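Verkach cable tidy kit for small robot arms - 4 stars

Bought this for the arm in our Padthorpe workshop. We pick up small household bits with it, nothing heavy, and the gripper lead kept snagging at the wrist. Third lead was on its way out so I gave in.

In the bag: fabric strap, thin black bands, a card of instructions. Card is useless. Tiny print, one drawing, wrong arm.

Fitting took me most of a morning. Wide strap goes on first, low down on the thick section. Then bands, working up. Don't pull the top one tight untill you've jogged the wrist to both ends of its travel! I did, and had to cut it off and start again. Leave a decent loop over the wrist, bigger than looks sensible, and let the rest hang.

Re-taught 2 of the pick points afterwards, my fault for knocking the fingers while I was down there. Worth checking yours.

After 3000 cycles - no rubbing on the lead that I can find. Bands have crept a little, I nudge them back when I wipe the arm down. Strap hasn't moved. Sorin Furtună on the late shift wanted hook and loop all the way up, and for quick gripper swaps he's probaly right.

Lost a star for the card and for no spare bands. Would buy again, second arm needs doing in May.

Contact us | © Gellel Workshop Reviews | Back to top

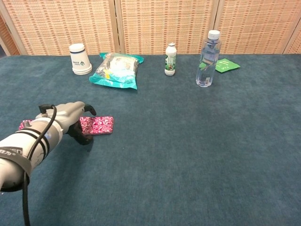

Bands on, cable looped over the wrist, gripper above the pink patterned item.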